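Rundotlow Planner, one semester in

4/27/22

I row for a small college club and carry a full load of classes, so I'm pretty much the person these planners get made for. Rundotlow is a paper planner for student-athletes, 157 pages, with practices down the left side of each week and classwork down the right. I paid full price for mine at the Gulov campus store and I've written in it nearly every day! 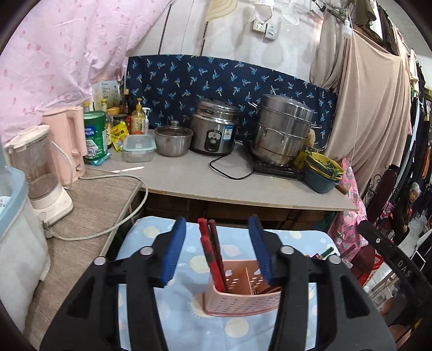 The weekly spread is the best thing in it. Morning practice gets its own block (finally, a planner that knows 5:30 a.m. exists), and there's a strip at the bottom for travel, so away regattas don't eat the space where my chem lab should go. I also love the meal row, way more than I expected to. I cook in a shared kitchen and eat most dinners out of a bowl with chopsticks, red ones out of a pink holder full of little holes, and writing down what I'm having before a double practice day has saved me from a lot of cereal.

The paper is decent. Gel pens are fine, but highlighter bleeds through, and by March the back cover had started to curl from living in my boat bag next to a water bottle. The elastic is still going strong.
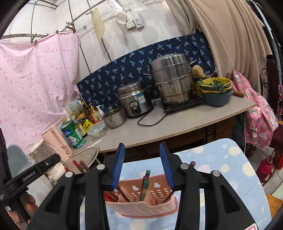 My other gripe is the goals section. You get two pages for the whole season, which is nothing if you're tracking erg times and grades together, so I ended up taping in graph paper. My roommate uses the Purkivent one, and hers has a full page per month. It's also twice as thick and she leaves it at home, so there's that.

I did try the Zheng app for around two weeks before this. Nice colors, too many reminders, and my phone stays in the boathouse anyway.

Would I buy Rundotlow again? Yep, already planning on it for fall. If you're a runner or a swimmer the practice blocks should work just as well, but get a fine pen and skip the highlighter.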